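Bench notebook, March: rod tool vs. the two-finger gripper

Got the rod onto the wrist this morning and set the blocks out on the wood board for pushing.

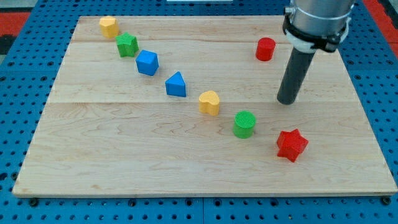
Why bother with the rod

Efe Afolabi has been after me to try this for ages, and I finally ran out of excuses! The Vernance gripper is fine when it gets a clean grab on a cube, but the stars and the heart are a pain (the fingers land on a point, the block spins, and off we go again). With the rod there's no grabbing at all, you just nudge the thing where you want it.

What I ran

Same 96 targets for both tools, same controller, speed limit at 10 cm/s. I let the rod have 3 tries per target before calling it a miss. Moved the tip up 2 mm after the first few runs, as I could hear it scraping the wood and didn't love that.

Notes so far

The cylinders wander. Push one even a hair off center and it rolls around the tip, so I'm doing short pushes with a re-aim in between. Cubes behave. The heart is weird, it's great from the lobe side and hopeless from the point. Haven't touched the collar clamp since mounting, should check it for slip before the long run.

To do

Ask Oyewole if they sell a rubber sleeve for the tip. Redo the tool offset, the old one is still the gripper's (oops). Efe wants the logs on the Flunolstead drive, under "rod", lower case.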